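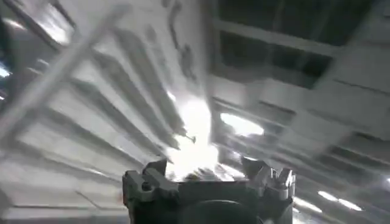 Kukport clock to stay 12 minutes fast, for now

The clock on the old customs house in Kukport will go on being wrong until at least the spring, the town council decided last night, after a meeting that was due to begin at eight and began, by the clock in question, at twelve minutes past.

Councillors voted to put off a plan to have the clock corrected during repairs to the roof in October. They had been handed a petition with 555 signatures asking them to leave it alone, and a single letter asking them to fix it. The letter ran to nine pages.

The clock has been 12 minutes fast for as long as most people in the town can remember. The usual story is that it was set forward on purpose so that passengers would stop missing the island ferry. Another story holds that it was knocked by a ladder. The council's own records mention the clock only once, in a complaint about pigeons.

Whatever the cause, Kukport has arranged itself around the mistake. Locals speak of "customs time" and "proper time", and the two are not always kept apart. The bakery on Strand Street opens by the clock and closes by the radio. The primary school switched to proper time years ago and still has parents turning up early at the gate, looking pleased with themselves.

The trouble began in the summer, when the ferry firm Tromosar took over the island route and printed a new timetable. Under the old operator the morning boat was listed at 8.12 and left when the clock said so, which everyone understood to mean eight. Tromosar's boat is listed at eight and leaves at eight. This ought to have made no difference at all. In the first week, though, a good number of regular passengers took the new timetable to be in customs time, worked out that the boat now went at twelve minutes to, and arrived in time to stand in the rain for quite a while.

Visitors had the opposite problem. Some looked up at the clock at ten to eight, saw that it said two minutes past, and went back to their hotels for another breakfast.

Mounir El Idrissi, who manages the route for Tromosar, told the meeting he had no wish to come between a town and its clock. He would, however, like one of them to be right. His staff now spend part of each morning explaining the time to people who are standing directly underneath it.

"I have worked in four ports," he said. "In the others the question was where the boat goes."

The nine-page letter came from Clifford Ouellet, a retired surveyor who lives opposite the customs house and has the clock face in full view from his kitchen. He argued that a public clock has one duty. He attached a drawing of the mechanism, a quote for the work and a short history of the time signal, and he asked for the whole thing to be read aloud. The chair, Anahera Maihi, read the first paragraph and the last, and thanked him for the middle.

Mr Ouellet said afterwards that he had expected to lose. He has set every clock in his own house to the correct time and finds that it makes him late for nearly everything in the town.

Speaking for the petition, Suqin Yan said that changing the clock would only move the confusion somewhere else. She runs the café on the quay, where the lunch rush has come in two halves for years, and she has staffed it on that basis. If the halves joined up, she said, she would need a bigger kitchen. She was also firm that the clock was not wrong, only early, and got the only applause of the evening for it.

There was a brief attempt at a middle way. One councillor suggested moving the clock back by six minutes, so that both sides would be equally unhappy. Another asked whether a small sign could be fixed under the face giving the real time, and was asked in return how a sign would do that. A proposal to put a second clock on the other side of the building was taken seriously for longer than it might have been, until somebody pointed out that the other side faces the sea.

Darcy Partington, the clockmaker who winds and oils the thing twice a year, was invited to say how hard the job would be. He said it would take him as long as it takes to climb the stairs, of which there are 74, and then a minute or so with the hands. He has never been asked to do it before. On his first visit he assumed the clock had drifted and was halfway up when the doorman called him back down.

The clock is otherwise in very good order, he added. It loses almost nothing from one month to the next. "It's an excellent clock. It's just excellent somewhere slightly to the east."

The roof repairs will go ahead as planned, with the hands left where they are. The face will be covered by sheeting for part of the work, and the council has said it will put out advice for residents before then. A draft seen by this newspaper suggests they consult a watch.

Tromosar, for its part, will print both times on its winter timetable, in separate columns. Mr El Idrissi confirmed that the firm had asked for local help in choosing the headings. The favourites so far are "Boat" and "Clock".

The matter comes back to the council in the spring. The meeting will start at eight, and those wishing to speak are asked to give their names at the door by ten to, proper time.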